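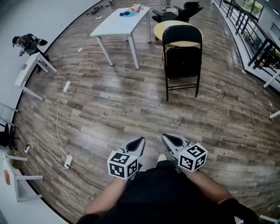

Hand-held gripper demonstration area – pre-session safety checklist
Site: Enville, upper level
Date: October 2, 2022
Task set: Gaveck 4

1. Floor and walkways
Power cables routed along the wall – NO. White cable and two adapters are lying out on the floor on the left side. Tape down or move before anyone walks backward with the grippers.
Power strip off the walking path – OK. It sits near the left wall. Tidy the looped cable beside it.
Floor free of scraps – NO. Small white pieces in several spots. Sweep.
Demonstrator in closed shoes – OK.

2. Railing
Keep-out line 90 cm from the railing – NOT CHECKED. Measure again after the tables are set.
Lower level clear of people during throwing or reaching tasks – NOT CHECKED. Ask before starting.

3. Grippers, left and right
Jaws open and close freely with no load – OK.
Inner pads firmly attached – OK. Left pads were replaced in September.
Marker cubes tight on their mounts – left OK, right slightly loose. Retighten and repeat the calibration. A cube that shifts in mid-session spoils every demonstration after it.
Marker faces clean – OK. Wipe with a dry cloth only.
Sleeves kept back from the jaws – OK.

4. Tables and chairs
Tables steady when leaned on – OK.
Work surface cleared of items not in the task – NO. The central table still has a cup and small items on it. Put them away before recording.
Folding chair moved out of the demonstrator's reach – NO. Fold it and store it by the wall.

5. Recording
Test demonstration saved and played back – OK, run 312. Both hands tracked to the end.
Other people told that a session is starting – OK. They may stay at their own tables but should not cross the work area.

Result: HOLD. Items 1, 2, 3 and 4 to be closed and this sheet signed again before the first Pandey run.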